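Print this page | E-mail this page
Reading time: 4 min

Section 9. Setting up a homebuyer credit file in Prumard

For counter staff and lender desks handling the Maradport Homebuyer Credit. Replaces the old sheet. If you still have the old sheet, recycle it.

Before you start

Have all of this on the desk. Don't open a file without it, half-built files clog the queue.

- Signed application, both pages
- Lender letter on letterhead
- Last two tax returns, every borrower
- Purchase contract, with the addendum if there is one
- Your Prumard login (not a shared one)

Note: Clasetti loans go through the same screens but use form C, not form B. Check the lender letter first.

9.1 Open the file

1. Log in. Pick Programs, then Homebuyer Credit, then New.
2. Type the parcel number. No dashes.
3. Wait for the address to fill in by itself. If it stays blank, stop. Go to 9.4.
4. Enter borrowers in the same order as on the deed. Not alphabetical.
5. Set Occupancy to Owner. Duplex with one unit rented out is still Owner.
6. Save. Write the file number on the paper application, top right corner.

Caution: The Back button in the browser wipes unsaved borrowers. Use the Back link inside the page.

9.2 Enter the income and the credit

1. Open the Income tab.
2. Add each tax return as its own line. Don't total them yourself, Prumard does it.
3. Enter household size. Kids away at college count if they're on the return.
4. Press Test. Green means the household is under the limit, yellow means look closer, red means over.
5. On green, go to the Credit tab. Top amount for a single-family purchase is $2,975. The screen won't take more.
6. Add the filing fee, $105. It goes in Fees, not in Credit. People keep putting it in Credit.
7. Save again.

Yellow result? Usually overtime or a one-time payment. Open the line, tick Non-recurring, attach the pay stub, press Test again. Still yellow, send to review with a short comment. "See file" is not a comment.

Red result. Print the notice, give it to the applicant, and tell them the appeal window is on page two. Do not delete the file. Denied files have to stay in the system for the yearly report to the city council, and we were short last April when they pulled the numbers.

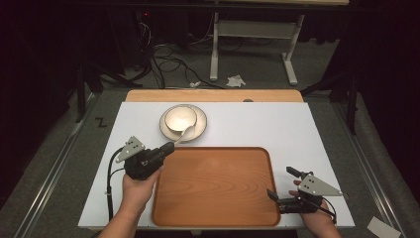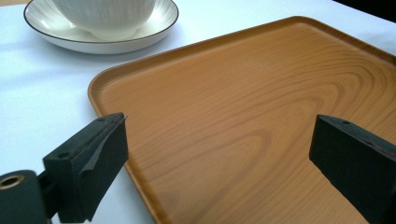 9.3 Connect the lender

1. Go to Lender, then Link.
2. Search by lender name. Vrettos is listed twice, pick the one marked Active.
3. Upload the lender letter. PDF only. Phone photos get rejected at the other end and you won't be told.
4. Enter the first-lien amount from the letter, whole dollars.
5. Tick Subordinate if the city credit sits behind the first loan. It nearly always does.
6. Press Send. Status goes to Pending, then Linked.

Pending past 4 p.m. is normal. Links run overnight. Don't press Send twice, you get two files and somebody has to merge them by hand.

Note: The credit is a lien, forgiven in steps while the owner lives there. Applicants often think its a grant. Say "lien" out loud at the counter, and have them initial the box on page two.

9.4 When something goes wrong

Address doesn't fill in. New parcel, or a split one. Call the assessor's desk for the current number. Don't type the address by hand.

Error 400 on upload. File name too long or has a # in it. Rename, try agian.

Test button grayed out. Household size is blank.

Wrong lender linked. Unlink only while the status is Pending. Once it says Linked you need a supervisor login.

Two borrowers, one missing after save. See the caution in 9.1. Re-enter, check the order against the deed.

9.5 Close out

1. Check that the status reads Linked.
2. Print the summary. Two copies, one for the applicant.
3. Applicant signs both. You sign both.
4. Scan the signed copy to the Documents tab.
5. Set the file to Ready for Closing.

Caution: After Ready for Closing the income lines are locked. Borrower dropped off or added late means a new file from step one of 9.1, with the old number in the comment box.

Recapture on early sale is handled in the next section.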